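Lost and found moves to the Titcombe desk

From Tuesday, anything left behind at the Cellesgate pool will be kept at the Titcombe Road desk, open until 9 in the evening. Items are held for 20 days.

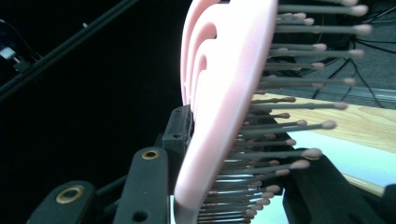 Swim caps and goggles go missing most often, usually after the early lessons. Please put a name on them. Small things count too — a pink hairbrush with ball-tipped bristles looks much like the next one without a label. To ask after something, call extension 553.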